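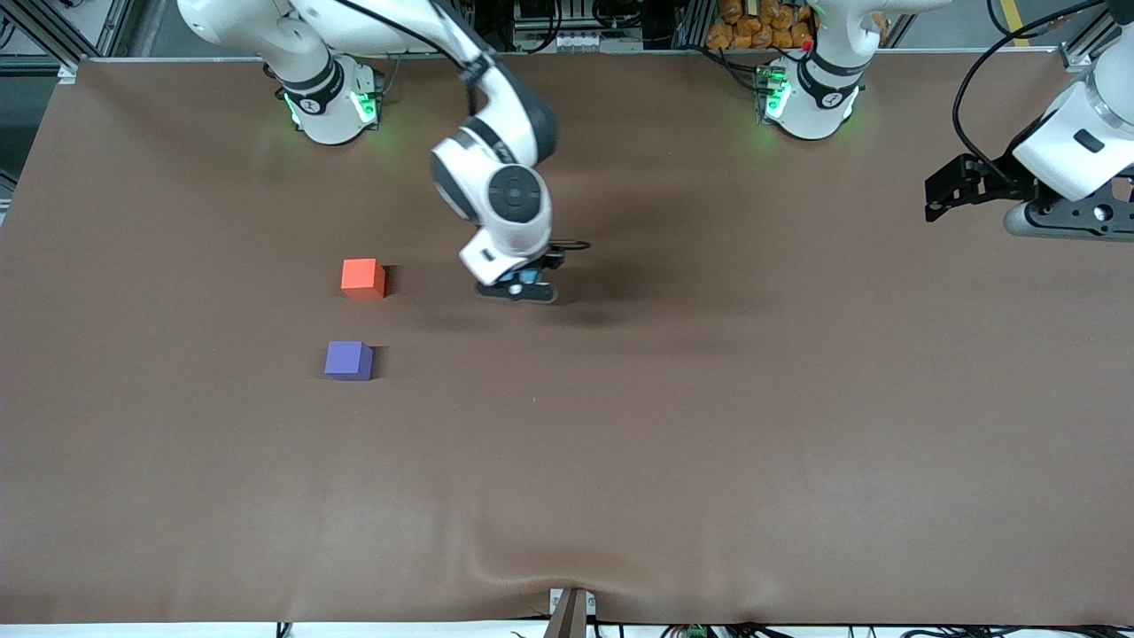
Rewiring the path lights at the side of the house

Home | Garden | Lighting | Workshop | Contact

Last updated: October

The low-voltage run down the side path has been dimming at the far end for two winters. I replaced it over several evenings and wrote down the numbers as I went. This is 12 V garden lighting only. Anything on the mains side of the transformer in my jurisdiction belongs to a licensed electrician, and the outlet on the back wall was installed by one.

The old circuit was a single daisy chain: transformer at the back wall, two-core cable along the fence, bollards tapped off with the piercing connectors that came in the box. Every bollard still worked. The last one was a muddy orange and the first was normal. I measured 11.8 V at the transformer terminals and 9.6 V at the last fitting with everything switched on, so most of the loss was in the cable and the joints between.

Two separate problems were hiding in that figure. The cable was thin for the distance, and the piercing connectors had corroded. When I cut one open the copper was green for a good thumb's length back under the insulation. I have stopped using that type of connector below ground level. Gel-filled crimps cost more and take longer, and I have not had one go yet.

Layout

I changed the chain to a centre feed. A heavier cable now runs from the transformer to a junction box halfway along the path, and a lighter branch goes each way from there. The furthest fitting sees half the daisy-chain distance at half the current, and the drop across the branches becomes small enough to ignore. Severin Koller suggested a closed loop instead, which evens out the voltage in the same way, but a fault in a loop is a nuisance to locate and I would have had to lift pavers to close it.

The cable is in conduit below the mulch line. I went deeper where it crosses the bed with the grevilleas, as that one gets forked over.

Fittings

I kept the Sturmont bollards. The aluminium has gone chalky but the seals are sound, and a wipe with car polish brought back most of the colour. Two had cracked diffusers. The replacement diffusers are sold under the Pliltgate name and fit without trimming, although the screws supplied were a different head from the originals.

The lamps came out as well. The old halogens drew far more than they needed to, and I had one of the newer 960 lumen lamps in the workshop to try. It was much too bright for a path. It lit the neighbour's fence and put a hard shadow behind every step. The 550 lumen version was still more than I wanted, so it has gone to the fitting beside the bins. For the path proper I settled on the lowest output in the range at a warm colour temperature – anything cooler turns the brick grey.

Spacing

The original spacing was even, set out with a tape, and it looked like a runway. I have staggered the bollards on alternate sides and left a gap where the kitchen window already throws light on the ground. The steps get a fitting each side. I tested positions after dark with the lamps on temporary leads before digging anything, and moved three of them more than a metre from where I had marked them in daylight.

Readings afterwards

11.9 V at the transformer, 11.5 V at the junction box, 11.3 V at both ends. The colour is the same along the whole run. The transformer case is warm to the hand after an evening and no more than that.

Still to do: the Grunderus timer loses its setting whenever the power drops out, and the photocell is mounted where the porch light reaches it. I will move the photocell under the eave on the shed side first and see how it behaves before I buy another timer.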